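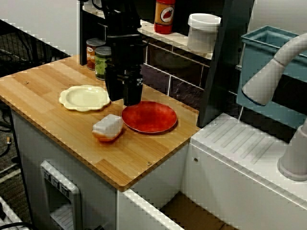
Installation of the play kitchen at the Amport site is complete, and this report covers the period from April to the present. The countertop was supplied by Kosby and fixed to the base with screws from above. Two screw heads remain exposed on the wooden top and will be capped. The scalloped cream plate and the round red plate come from the Roussel tableware set, which is now in daily use.

Expenditure to date is 1,991 against the equipment line. Of this, 138 went to replacement tableware. The sink unit and faucet were delivered by Folier with no defects noted. 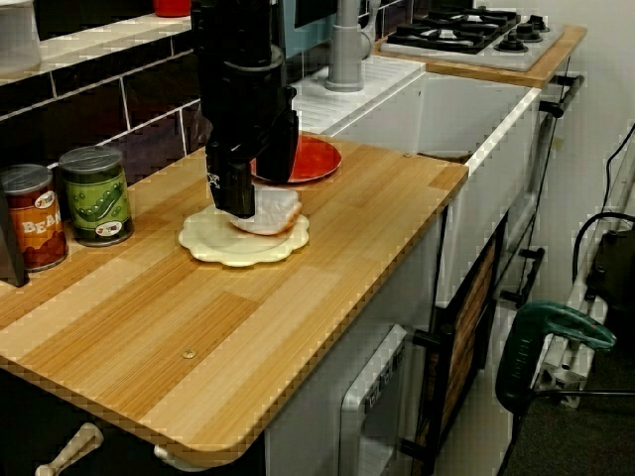
Storage is the remaining item. Cans currently stand on the counter against the tiles, and this reduces the working surface - a second shelf is proposed. Plates are wiped down at closing and checked for chips every 9 days.

Work planned for the next period:

- Cap the exposed screws and re-oil the countertop.

- Fit the second shelf and move the cans to it.

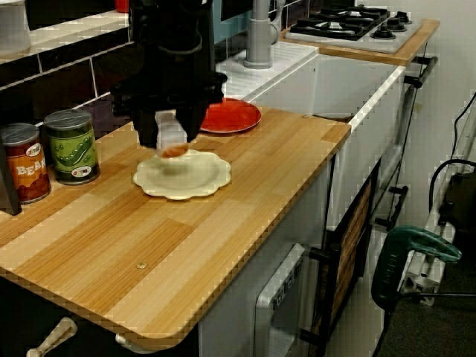

- Order 3 spare plates in the scalloped pattern.

Submitted by Hipólito Quiroga, 7 October 2022

Comments

R.T.: Approved on my side. Please send the shelf quote separately.

Dana: Can the caps match the wood color?

R.T.: Oil needs to be food-safe, check the label first.

Contact | Copyright Amport | Back to top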